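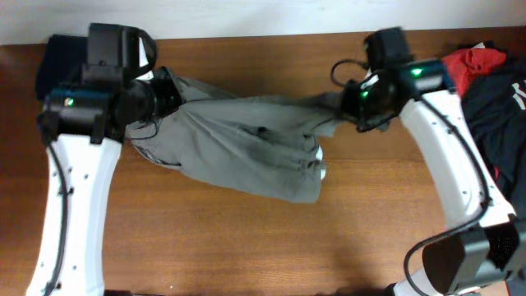 Handout 4, p. 26

Home | Syllabus | Readings | Handouts | Contact

Textile care and fabric basics - week 4 notes
Wool: washing, felting, drying, storage

Carry over from last time: fiber vs yarn vs fabric. Know the difference, people mixed them up on the quiz. Fiber = the hair itself. Yarn = fibers twisted together. Fabric = yarns woven or knit (or fibers matted straight, see felt, further down).

1. What wool is

Protein fiber, same family as your own hair. Outside of each fiber is covered in scales, like roof shingles, all pointing toward the tip. Under the scales is the cortex, which gives the stretch and the crimp. Crimp traps air, air keeps you warm. Fine wool has more crimp per inch than coarse wool, usually.

Wool takes up a lot of water vapor before it feels damp to the hand. Cotton feels clammy much sooner. It also gives off a little heat as it takes up moisture - real effect, small, don't oversell it in your essays.

Acids: wool is mostly fine. Alkalis: bad. Chlorine bleach dissolves it. We will do the bleach demo next week, bring goggles, sit near the window if smells bother you.

2. Felting vs shrinking

Two different things!! Exam favorite.

Relaxation shrinkage - fabric was stretched when it was made, gets wet, goes back to where it wanted to be. Happens mostly in the first wash or two. Cotton does it too.

Felting shrinkage - scales catch on each other, fibers creep one direction and can't creep back. Needs moisture + movement, and heat or alkali speeds it along. Does not reverse. The "soak it in hair conditioner" trick relaxes the fibers a bit so you can pull the sweater out some, but it won't unfelt anything.

Knits felt faster than tight weaves. More room for fibers to move. Loosely spun yarn same story.

Superwash wool = scales either chemically worn down or coated with a thin resin. Can go in the machine if the label says so. Grows when wet, so measure your swatch after washing and not before. Tsolakis reading covers this, pp. 98 to 100, skip the dye chart.

3. Hand washing, the method we use in lab

- Lukewarm water, wool wash or mild soap, neutral pH. Fill basin first, then garment.
- Press it under. No rubbing, no wringing. Leave 10 min or so.
- Lift with both hands from underneath. Wet wool is weak and heavy, a sleeve hanging over the side will grow.
- Rinse in water the same temprature. Sudden changes are asking for trouble.
- Roll in a towel, kneel on the towel. Unroll.
- Dry flat, pat back to the measurements you wrote down. You did write them down.

Never hang a wet knit. Woven wool (a jacket, skirt) can go on a wide hanger once it's only damp.

4. The Plestden samples

Manolis Theodorakopoulos cut 60 squares for us from the Plestden mill ends, all same lambswool knit. Washed in lab by last January's group. Results went into the Musis folder, short version:

Cold, no movement - almost no change
Cold, machine agitation - edges starting to fuzz, slight shrink
Hot, no movement - less shrink than most of you guessed
Hot, agitation, laundry powder - over half the area gone, thick, can't see stitches any more

Take home point: movement does more damage than heat by itself. Be ready to say why (go back to scales, section 1).

5. Moths

It's the larvae that eat, not the adults. They go for protein fiber plus whatever is on it - sweat, food, skin oil. So clean before storing. Cedar smells nice, evidence weak, and it fades anyway. Freezing works if the piece is sealed in a bag and left in long enough. Lavender, same as cedar.

Check seams, under collars, folds. Larvae like the dark. Grultent storage bags are what the department buys, any well sealed bag will do.

6. Pilling

Short fibers work loose, tangle, ball up. Soft wools pill more because the fibers are short and loosely twisted. Blends w/ nylon or polyester hang on to their pills, because the strong fiber anchors them. Pure wool pills often fall off on there own. Comb or shaver, light hand, fabric flat on the table.

For next time

Read the chapter on cotton finishing. Bring one garment with a care label you can't decode. Lab reports due at the start of class, 9 am, printed. Include a sketch of the fiber with scales LABELED, direction shown.

We use cookies to remember your settings and count visits. Accept | Manage preferences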